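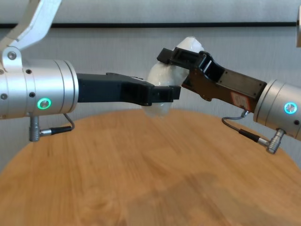
*Round table, white bundle, two grippers.*

23 September 2019

Quick one tonight, I have to be up at five. Wanted to get the choir stuff down before I forget it all.

So. First rehearsal of the new season. I almost didn't go. I'd been telling myself since June that I was done, voice is shot, parking is terrible, the altos don't like me. Then Corinne Van Dusen called at lunch and said they were down to 3 tenors and one of them has a wedding in October. Fine. Went.

New building this year. We lost the old hall on Gerkham Street over the summer (rent, what else) and now we're upstairs at the community center in Climon. Carpet! Whoever heard of singing on carpet. You open your mouth and the sound just drops on the floor in front of you. Casimiro Bermúdez, our director, clapped his hands once, listened, and made a face like he'd bitten a lemon. Then he moved us all over by the windows, which helped a bit. Not much.

Warmups were rough. I haven't sung a scale in three months and it shows. Top F is gone. The E is there if I don't think about it. Note to self – ten minutes a day in the car, no excuses, stop listening to podcasts about bread.
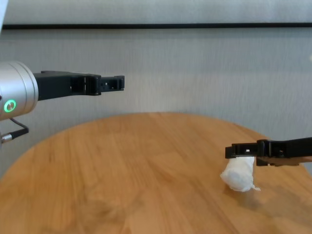 The program for December is mostly stuff we know, plus one big new piece by somebody called Zacharopoulos. I'd never heard of him. Twenty-two pages, divides into eight parts in the middle, and the tenors come in on a B flat out of absolutely nowhere. We tried it four times. Once I think I was on the right note. The guy next to me (new, didn't catch his name, smells like peppermint) was on it every time so my plan is to stand next to him until Christmas.

It's pretty though. There's a slow section in 12/8 that rocks back and forth, and when the basses finally come in under it I got the thing on the back of my neck. Haven't had that in a while. I forgot that's the whole reason I do this and then sit in traffic for it.

Money talk at the break, as usual. Dues are going up to $108 for the year. Some grumbling. Somebody said the Stivent choir charges half that, and somebody else said well go sing in Stivent then. I get it both ways. The sheet music alone is a lot and now we have a piano to rent too. The old one belonged to the hall. The concert room seats 400 and if we filled it even once we'd be fine, but last winter I could see a whole lot of empty chairs from the back row.

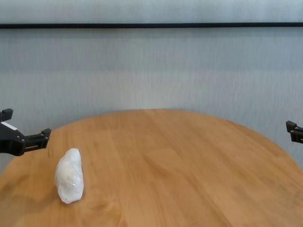

Also black folders are required now. Mine is navy. I've been getting away with navy for six years, under stage lights you can't tell, but Corinne looked right at it and raised her eyebrows so I guess that's over.

Things to do before next week:

- find pencil, an actual one with an eraser
- black folder
- listen to the Zacharopoulos with the score, at leats twice
- write my breaths in on page 9
- ask about the carpool from the north side

Drove home with the windows down humming the bass line, which isn't even my part. Throat's a little sore. Tea, honey, bed. I'll post the concert dates when we get them, Casimiro is still fighting with the center over the second Saturday and theres a dance recital that wants it too.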